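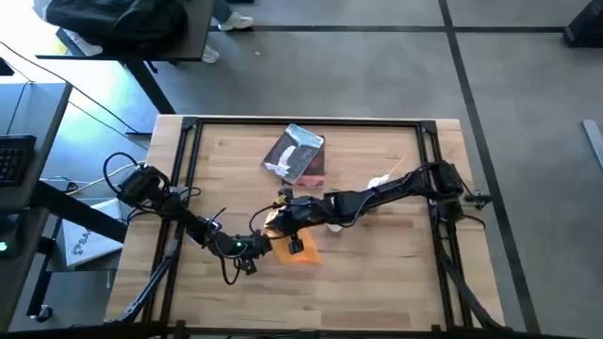
Cable slack is where most of you will lose points on the Baysal cell, so I'm putting it first this week. Before you jog anything, run each arm by hand through its whole reach and watch the wires at every joint. See the thick loop standing up by the left base? I like a loop to have room like that, well clear of the rails. The thin one arcing beside the right gripper is the kind I'd keep an eye on — wrist cables get tugged every time the hand turns.

**Setup, in the order I do it**

1. Power off, then check the corner brackets with the 2 mm key.
2. Wipe the rails. Dry cloth only, please!
3. Home the left arm, then the right.
4. Run the slow cloth pick at 90 mm/s and write down any squeak.

Grease is due every 4,000 cycles (Guilan Jiang keeps the log, so ask her). Lab is in room 312, Saturday makeup included.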